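首页 | 关于我们 | 整备服务 | 招聘 | 常见问题 | 联系方式

打印本页 | 用电子邮件发送

招聘：台式机拆装与主板整备技术员（Stodham 车间）

Rallport 整备车间现招台式机拆装与主板整备技术员，工作地点在 Stodham。车间接收企业和学校退役的台式电脑，拆开、清洁、检测、更换部件，装好之后再交给下一家使用单位。能修的整机修整机，修不了的拆成部件入库。

岗位分两种。全职岗每周五天，白班。半职岗每周 20 小时，上午或下午由本人选定，选定后一个季度内不变。两种岗位做的活一样，时薪一样，培训也在同一个班里。

车间去年登记入库的整机为 1099 台，其中 803 台整机出库，其余拆件。今年 Lefèvre 的一批办公机从二月开始陆续送到，型号比较杂，机箱有立式的，也有小型卧式的，现有人手排不开，所以补招。

主要工作内容

收机。核对标签，登记外观，拍照，查看机箱有没有变形、缺螺丝、缺侧板。随机附带的电源线和显示线另外装袋，袋子上写机器编号。机箱里有异物的（回形针、干掉的虫子、掉下来的螺丝都见过），先取出来，在备注栏写一句。

开箱清洁。侧板打开后先用软刷和吸尘管清灰，风扇叶片要用手按住再吹。散热片缝里的灰结成毡状的，拆下来单独处理。清洁间在走廊尽头，有排风，吹灰只在那里做。

拆件。顺序按工艺卡走：断电，放电，拔线，取内存，取硬盘，拆散热器，取处理器，最后下主板。卧式小机箱的硬盘架压在内存上面，这类机器先拆硬盘架，工艺卡背面有单独的顺序。线束拔下来之前看清插在哪里，第一次遇到的型号要画一张草图，夹在该型号的文件夹里，后来的人可以照着装。

检测。主板上测试台通电，内存逐条跑一遍，硬盘读出通电时间和坏块情况。合格的贴绿标，待查的贴黄标，报废的贴红标。标签贴在不遮挡型号字样的位置。黄标件放在待查架上，谁贴的谁在两个工作日之内给出结论，拿不准可以请组长一起看。

回装。按出库单配齐部件，装散热器，理线，盖侧板，再开机一次。理线不要求好看，要求风扇碰不到线，侧板合得上，下一个人打开时能看出线从哪里来。

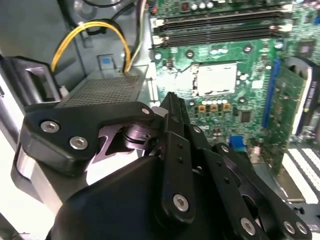 主板是这个岗位上手时间最长的部分。新人常常以为难处在拆，来了以后才发现，时间多半花在看和摸上：卡扣到位没有，针脚歪没歪，电容顶部鼓没鼓。每块板下机之前，要在机箱里先看一遍。像这块绿色主板，内存插槽是黑色的长条，左端的卡扣是白色，看卡扣的角度就是第一步；插座上盖着银白色的保护板，下面一排银顶的小电容，旁边几只橙褐色的方形电感，都要逐个看过再动手。看完在检查表上打勾，有疑问的写位置，写法统一用"插座下方左起第几个"，不要写"中间那个"。

处理器这一步单独说明。压杆抬起之前，先确认散热器已经拆净，硅脂没有把处理器粘在散热器底面上。取下的处理器不放在桌面上，也不放在防静电袋上面，直接放进定位板的槽里。插座里的针脚只看不碰，确需校正的交给组长。没有装处理器的插座要盖好保护盖再移板，盖子缺失的到二号柜领，领一个登记一个。

硅脂清理用无尘布和清洁剂，擦到看不见残留为止。处理器表面的型号字样擦干净后要能读出来，读不出来的按待查件处理。手套有丁腈和涂层两种，处理器和内存用丁腈的，搬机箱用涂层的，两种不要混用。

工具由车间提供，个人不用自备。每个工位有一套螺丝刀、一把塑料撬棒、一把镊子、腕带和磁性螺丝盘。螺丝盘按格分，机箱螺丝、主板螺丝、硬盘螺丝各归各格，下班前清空。磁性盘不放在硬盘旁边。自己用惯了某把螺丝刀的也可以带来，先给组长看一下刀头尺寸，登记后使用。

关于工位和定位板

工位台面去年换过一次。现在的小部件都有固定的位置，浅灰色的打印定位板上有方形的开口格，放拆下来的小件，左侧另有一个放处理器的槽，上下各有一道挡边。定位板装在铝型材上，板子不要自行拆下来移动。需要别的尺寸，写在墙上的需求单里，由 Mojtaba Bahrami 统一安排打印，一般一周内能拿到。

方格里不放螺丝，也不放电池。主板电池取下后立刻投进电池盒，盒子在每排工位的尽头。
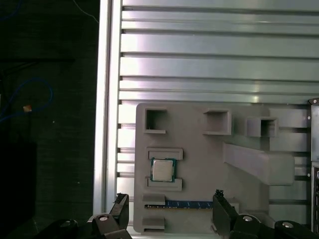

Érica Fontes 说，她来的时候只在家里给自己的电脑加过内存，别的都没碰过，头两个星期每天拆得最慢，组长也没有催，只要求她把检查表写全；她觉得最难适应的是一直低着头看小东西，后来学会了把椅子调高、把灯压低，脖子就好多了，她建议来试工的人先花几分钟把椅子和灯调好再动手。

我们把她的话放在这里，是想让应聘的人心里有数。这份工作坐着的时间长，手上的动作细，需要看得清近处的小零件。戴眼镜没有问题，工位可以加放大镜灯，入职当天提出即可。搬运部分也有，整机一般用推车，但从推车到台面这一段要用手搬，立式机箱重的有十来公斤，可以两个人抬。

我们希望应聘者

能读懂中文工艺卡，能用中文写清楚一句备注。会一点英文更好，主板上的丝印和开机提示多是英文，不会的可以对照车间的词汇表。

手稳，做事有先后次序。拆过台式机、笔记本、收音机、缝纫机，或者做过别的需要小螺丝刀的活，都请写进申请里。没有相关经历也可以申请，培训从怎么拿腕带开始讲。

愿意写记录。检查表每台机器一张，字不用漂亮，看得懂就行。以往试工没有通过的人里，有一部分拆装很熟练，但是不肯填表，或者一天结束时凭印象补填。补填的表我们不收。

遇到不确定的时候会停下来问。插不进去的东西不硬插，拔不下来的线不硬拔。弄坏了部件如实登记就行，车间每个月有正常的损耗，不从工资里扣。

学历、专业不限。年满十八周岁。有无证书不影响试工。

以下情况请在申请里说明，我们好提前准备：左手操作；对丁腈手套或清洁剂过敏；不能长时间站立或搬重物；需要固定的用药或休息时间。这些情况都可以商量，不会因此不安排试工。

待遇与安排

时薪在试工当天当面告知并书面写明，培训期间按全额发放。午餐有补贴，车间有微波炉和冰箱，冰箱里的东西请写名字和日期。工服两套，换季时再发。全职岗的年假按合同执行，半职岗按比例折算。

培训共两周，由 Haf Pumphrey 负责。第一周在练习机上做，机器都是已经报废的，可以反复拆装。第二周跟着熟练的同事做正式入库的机器，每天结束前一起看一遍当天的检查表。两周结束后有一次实际操作：完整拆一台，完整装回一台，开机正常，检查表齐全。第一次没有过的，一周后可以再做一次。

实际操作没有时间限制。总有人问速度要求，我们的答复是，入职前三个月不看台数。三个月以后看的是返工，返工多的人会重新安排到练习机上几天，工资照发。

车间在 Stodham 旧邮局后面的 82 号楼，一楼进门左手。公交站到门口步行五分钟，有自行车棚，没有员工停车位。门口的坡道可以走轮椅，二楼的办公室没有电梯，面谈都安排在一楼。冬天车间温度偏低，可以在工服里加衣服，袖口要收得进去。围巾、长项链、带金属扣的手链在工位上都要摘下，门口有带锁的小柜。

申请办法

申请不需要正式简历。请写一封信，中文，一页以内，写明姓名、联系电话、申请全职还是半职、半职选上午还是下午、什么时候可以开始。另外请写一段自己拆过或者修过一样东西的经过：是什么，哪里坏了，先做了什么，后做了什么，最后怎样。没修好的也可以写。我们看得最仔细的是这一段。

信可以发到页末的邮箱，也可以投到 82 号楼门口的信箱，信封上写"技术员申请"。手写的也收。收到后会回一个简短的确认，一周没有收到确认的请打电话问一下。

合适的人会请来做半天试工，试工有报酬，当天结算。试工内容是在练习机上拆内存和硬盘、清洁一块主板、填一张检查表。请穿平底、包脚趾的鞋，长头发扎起来，其余的我们准备。

通过 Sondon 就业服务站介绍来的申请人，请在信里注明，流程相同。已经在 2025 年申请过的，可以再次申请，写一句上次试工的情况就够了。

几个常被问到的问题

能不能把报废的部件带回家？不能。带存储的部件一律按流程销毁，其余部件按重量交给回收方，都有登记。

机器里的数据会不会看到？不会。硬盘在检测台上只读状态信息，擦除在另一个房间做，拆装岗不接触内容。入职时签一份保密说明。

有没有晋升？有两个方向，一个是检测和维修，要学看电路图和焊接；一个是带培训。都要先在拆装岗做满一年。Rostam Abbasi 现在负责维修台，就是从半职拆装岗开始的。

能不能先来看看？可以。打电话约一个下午，Shahla Moradi 会带着走一圈，全程半个小时左右。参观时不要碰台面上的部件，拍照先问一下。

本次招聘招满为止，招满后本页会注明。

本页更新：2026年4月13日

相关页面：整备流程 | 捐赠旧电脑 | 练习机课程

打印本页 | 用电子邮件发送

联系：Rallport 整备车间人事组，邮箱与电话见"联系方式"页
© Rallport 版权所有 | 隐私说明 | 返回顶部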